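From: Mariama Aidoo
To: Clarkbridge Sewing Circle list
Subject: Re: Bags for the June swap

Kourosh Yazdani wrote:
> Are we still doing bags this year, or just fabric? I have 4 yards
> of gray wool I will never use, and my wife would like the closet back.

Dear Kourosh, and dear everybody,

Yes, bags are very welcome, and so is your wool (I may have first dibs on it, if Adom hasn't written to you already!). I've been promising to answer for ages, but the grandchildren were here and then the iron died, so forgive me. Black bags with tan webbing handles went so fast last time that I'd love to see more of them.

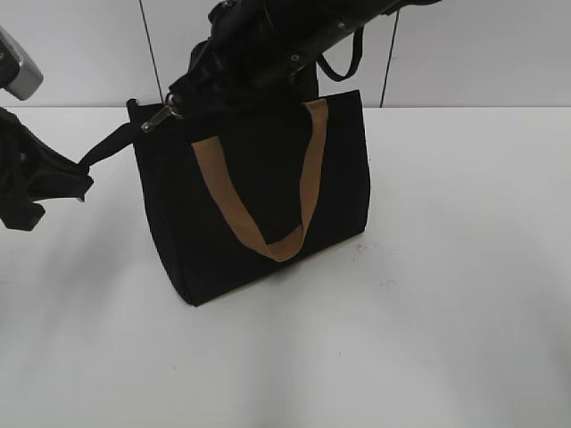 WHERE AND WHEN

We have the upstairs room at Quaye Hall again, doors at 10 a.m. There are 70 chairs and plenty of long tables, and Dinesh is bringing his big teapot, bless him.

WHAT TO BRING

Clean cottons, wools, linings, patterns with all their pieces, and notions of any sort. If you have black zippers to spare, please bring those too, as I'm forever running out

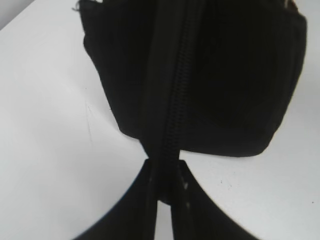 and the shop in Kesurville only seems to stock white and beige these days. Please pin a note to each length with the yardage. Ebenezer still wonders what he took home last year, though it made a lovely vest.

Warmly,
Mariama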